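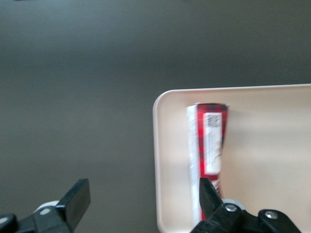

**Isla Menzies**
*Local affairs reporter*

23 February 2019

# Flarnley's hot lunches to go frozen from June, and the savings are still hard to find

Flarnley council wants to stop cooking hot lunches for housebound residents and have frozen ones delivered instead, under a deal with the food firm Trevon that would start in June. The council says people will get more choice and the service will cost less to run. It has not yet said how much less.

The plan came out this week in a report to councillors, along with a summary of a trial that ran for eight weeks last autumn. Under the present service, a hot meal and a pudding are cooked at the Gallagher Centre each morning and driven out in time for lunch. Under the new one, a van would call once a fortnight with a box of frozen meals, which people would keep at home and heat up themselves.

There are 200 people on the lunch list. Most live alone. The council's own notes on the service, which are older than the new report and rather franker, say that many of them signed up after a fall or a stay in hospital, and that the main reason given for referral was being unable to cook safely.

It is fair to ask, then, how a person who cannot cook safely is to manage with a freezer full of dinners and an oven. The report deals with this in one paragraph. It says residents "will be supported to make the change" and that a leaflet will be produced. Asked what the support would be, the council's press office sent back the same paragraph.

## A trial with a lot missing

The case for change leans heavily on the autumn trial, which was run for the council by the consultants Karnus. The headline finding is that people who took part were "satisfied or very satisfied" with the frozen meals. That sounds good until you get to the notes at the back.

Those who dropped out of the trial were not asked what they thought. Neither were those who were offered a place and turned it down. The report gives no figure for either group. Anyone without a working freezer was left out at the start, and so was anyone whose carer or family felt they would not cope. What remains is a group of people who had a freezer, could use it, said yes and carried on saying yes until the end. It would have been a surprise if they had been unhappy.

The survey itself was done by phone. One of the questions, printed in full in the notes, was: "How much have you enjoyed being able to choose your own meals?" There was no question on whether people had eaten them.

Karnus did not reply to questions about how the trial was set up. The council said the work was "a proportionate exercise" and that it was confident in the results.

I asked for the full survey answers with the names taken out. That request has been passed to the information team, who have a month to reply. Councillors vote before then.

## What the money says

The report describes the present service as "increasingly costly" and the new one as "good value". There is a table under those words, but it compares only the price of the food. On that measure the frozen meals do come out cheaper, as you would expect when one column covers a kitchen, its staff and its gas bill, and the other covers a box.

Several things are not in the table at all. There is nothing for freezers, though the text accepts that some residents will need one and that the council may have to lend it to them. There is nothing for microwaves. The phone line that residents are meant to ring if a delivery goes wrong is to be run by "existing staff", a phrase that has appeared in a good many Flarnley reports and tends to mean the person who already answers the other phone.

Nor is there a figure for what happens to the kitchen. The council has a lease on its part of the Gallagher Centre and would go on paying for it whether or not a single potato was peeled there. When I asked how long the lease had left to run, I was told this was commercially sensitive. The centre's own notice board has a copy of the hire terms pinned to it, and they say bookings by the main tenant will be honoured for another two years.

Residents at present pay part of the cost of each lunch themselves. The report says charges under the new scheme would be "broadly in line" with what people pay now. It does not say whether that is before or after the cost of the electricity to heat the meal, which would move from the council's bill to the resident's.

Trevon said in a statement that it was "proud to bring restaurant-quality dining to people in their own homes" and that every meal had been approved by a dietitian. It would not discuss prices.

## The knock at the door

Floarea Nistor has driven one of the lunch rounds for long enough to know which doors have to be pushed and which dogs can be ignored. She has read the report, and she is not impressed by it.

"It talks about the food as if the food is the whole job," she said. "I like the food. It's good food. But some days I put it down on the side and the thing I'm really doing is looking to see if yesterday's plate has been touched."

Drivers are asked to report anything that worries them, and there is a form for it. Nistor said she had filled in two of those forms since Christmas. In one case a woman had fallen in her hall and could not reach the phone. In the other, a man's heating had gone off and he had been sitting in his coat. Both were found because somebody came at midday with a dinner.

The new report mentions these checks once. It calls them an "informal wellbeing benefit" and says residents who would like to keep them could be "signposted to other offers". I asked which offers. The council named a befriending scheme, which has a waiting list and is at present not taking new names, and an alarm pendant, which people have to pay for and remember to wear.

Nistor also wondered about the boxes. A fortnight's meals is a heavy thing to lift off a doorstep, she said, and a lot of her people have the kind of fridge with a freezer shelf just big enough for the peas. "Where's it going to go? They'll be eating fish pie for breakfast to make room."

She has not been told whether she will have a job after June. The report says staff "may be affected" and that talks will be held in due course.

## Not a perfect service now

None of this means the hot lunches should be left alone. They have their faults, and some of those who eat them will tell you so at length. The round at the far end of town is often late. Vegetables that leave the kitchen green do not always arrive that way. The menu goes round in the same order, and if you dislike liver there is a day you learn to dread. People who need soft food or halal meals have had to wait for weeks to be set up, and a couple of families I spoke to said they had given up and made other plans.

Frozen meals could well be better for some. One man on the trial, who asked not to be named because he did not want to upset his driver, said he liked having his dinner in the evening, when he was hungry, and not at a quarter to twelve. His daughter filled the freezer for him and labelled each box with the day. He would happily stay on it.

That seems a sound reason to offer frozen meals to those who want them. The council looked at running the two side by side, and the report rules this out in a single line on the grounds that it would be "complex to administer". No cost is given for that either. Other choices, such as sharing the kitchen with the schools or bringing back the lunch club that used to meet in the centre's main hall, are not mentioned.

There is also the matter of how long the contract lasts. The first part is fixed, with the council able to extend it after that. The clause on what happens if too few people sign up has been blacked out in the public copy. If there is a minimum order, and residents vote with their feet, Flarnley could end up paying for dinners that no one has asked for. The press office would neither confirm nor deny that such a minimum exists.

A council spokesman said: "This is about giving residents the freedom to eat what they like, when they like. No final decision has been made."

The report asks councillors to approve the contract. The draft letter to residents telling them of the change is attached at the end, with a gap left for the date.

Anyone on the lunch list who wants to comment can do so through the council's website. There is no paper form at present, though the press office said one could be posted on request.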